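Home – Threads – Topics – About

Gertraud Mayrhofer
May

1/ I did it. I finally walked the whole Sukstead river path, end to end, in one week of after-work outings. A thread, for anyone who has been meaning to try it and keeps finding reasons to stay on the couch.

2/ I split it into 5 walks. The longest was Thursday, from the old Nulard mill down to the ferry landing, and my feet have opinions about it. Start that one early! I set off at half past four and did the last stretch in the dark.

3/ The birds!! I'm a total beginner, but I got a kingfisher, two herons having a loud argument, and something small and brown that I have now looked up in three different books without getting anywhere. If you know small brown things, please write to me.

4/ Food: I tried to be organized and do one shop for the week. Snacks, tissues (hay fever, it's brutal by the water right now), something hot for when I got home.

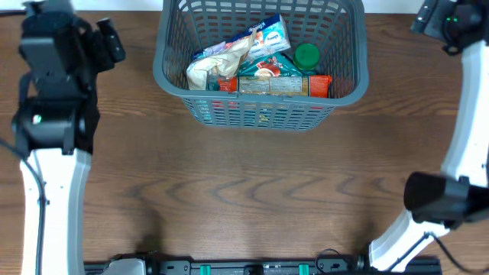 5/ The mill section has new steps – 164 of them, I counted because I needed something to think about other than my knees. There's a bench at the top with a view clear across to the Westari hills. I sat there for ages and ate two cheese sandwiches.

6/ Mud report: fine as far as the footbridge, then really not fine. The stretch behind the allotments was over my ankles. Wear boots, and bring a plastic bag for them if you're taking the bus home. The number 19 driver was very nice about it but I could tell.

7/ Kovačević's, the bakery by the lock, stays open until six and does a poppy seed roll the size of my head. I went three times. I regret waiting so long to go the first time.

8/ Couple of people asked about distance. My phone says around 30,000 steps for the mill day, but it also thinks I swam part of it, so who knows. The signposts don't agree with each other either.

9/ Hay fever tips, from someone who sneezed at a heron and lost the heron: rinse your face when you get in, change your shirt, and buy more tissues than you think you need. I went through so many.
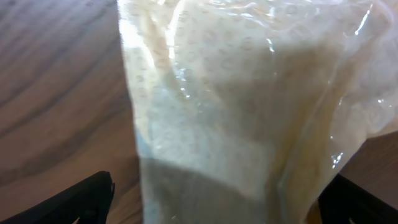
10/ What I'd do differently: go downstream instead of up, so the evening sun is behind you. Also leave the big binoculars at home. I carried them the whole way and used the little pair every single time.

11/ Next up is the Westari ridge, if I can talk my sister into it. She says she'll come if there's cake. There will be cake!

More from Gertraud
Which bus for which trailhead
My first month of trying to learn birdsong
Boots, resoled: was it worth it?
Sukstead in the rain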